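Inicio Archivos Incidencias Wiki Historial

# sikgate-joyas

Fichas de producto de bisutería y joyería en español, recogidas de la tienda en línea Furura y limpiadas a mano. Agosto de 2020.

## Qué contiene

El conjunto reúne 147 fichas: pendientes, colgantes, anillos, pulseras y una categoría llamada `otros`, donde viven los broches y un objeto que la tienda vendía como «joya para el pelo» y que Ronja Dalen sigue defendiendo que es una horquilla.

Cada ficha trae estos campos:

- `id`: número interno, sin significado. Hay quien le ha buscado uno.
- `nombre`: tal como aparecía en el catálogo, mayúsculas incluidas.
- `tipo`: pendiente, colgante, anillo, pulsera, otros.
- `metal`: plata, plata chapada, latón, acero, `sin_dato`.
- `piedra`: la piedra declarada. «Cristal tipo zafiro» se anota como cristal.
- `cierre`: presión, gancho, mosquetón, rosca, `sin_dato`.
- `descripcion`: el texto comercial íntegro, adjetivos y todo.
- `adjetivos`: lista extraída de la descripción.

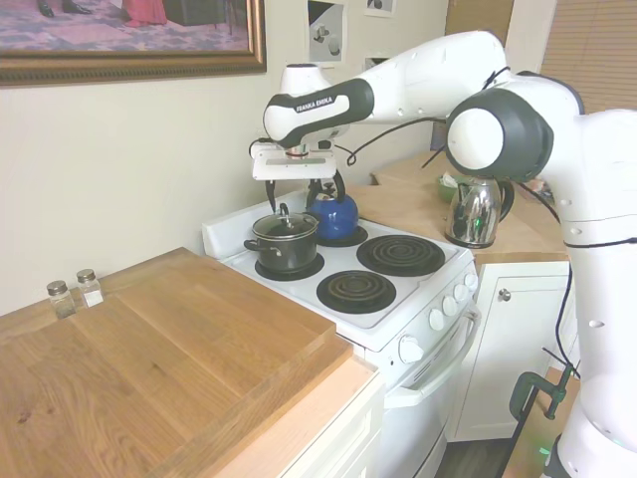

**¿Puedo fiarme del campo `metal` para distinguir la plata maciza de la chapada?**

Solo cuando la ficha original lo decía con todas las letras. Si ponía «acabado plata», figura como `sin_dato`, porque un acabado plata puede ser casi cualquier cosa que brille un rato.

## Anotación

Las fichas las anotaron Tuva Hägglund y Sverre Backlund por separado. Discreparon en 17, casi todas por culpa de la palabra «topacio», que en el catálogo de Furura designa una piedra, un color y, en un colgante, un estado de ánimo. Resolvió Borghild Hägglund, que vendió joyas en Ekanthorpe durante años y no admite recurso.

Criterios que conviene conocer antes de abrir una incidencia:

1. «Elegante» cuenta como adjetivo. «Elegantemente engastado» no.
2. Los juegos de pendientes y colgante se parten en dos fichas con el mismo texto. Sí, eso duplica adjetivos. Véase la columna `juego`, añadida en la versión 3 y ausente de la lista de arriba por pereza.
3. Las medidas se han quitado. Venían en milímetros, en pulgadas y, en un anillo, en «talla estándar».

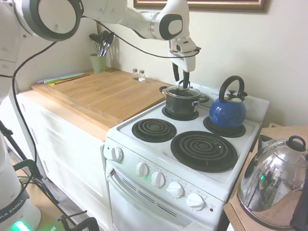
Foto: Holger Forsberg

## Formato

Dos archivos CSV, `fichas.csv` y `adjetivos.csv`, en UTF-8 y separados por punto y coma. La coma se descartó tras leer la primera descripción. Los saltos de línea dentro de `descripcion` se han sustituido por espacios; si encuentra alguno que sobrevivió, mándelo.

Para cargarlo en Python:

 import pandas as pd
 fichas = pd.read_csv("fichas.csv", sep=";")

## Limitaciones

Una sola tienda y un solo redactor, o varios que desayunaban juntos. El vocabulario es estrecho: quien entrene un generador con esto obtendrá piezas que «aportan un toque de luz» a cualquier conjunto, incluidos los relojes. No hay precios, fotos de producto ni reseñas. Los anillos están mal representados y los de caballero consisten en un sello.

No sirve para tasar nada. Lo ponemos por escrito porque ya preguntaron.

## Pendiente

- Unificar «circonita», «zirconita» y «circonia» (Ronja).
- Incorporar el catálogo Dahlgren, prometido para septiembre.
- Decidir si la horquilla se queda.

## Uso

Libre para investigación y docencia, citando el nombre del conjunto y la versión. Los textos comerciales se incluyen con permiso de Furura, que pidió únicamente que no se corrigieran las erratas del original. Se han respetado todas, también «collar de pelras».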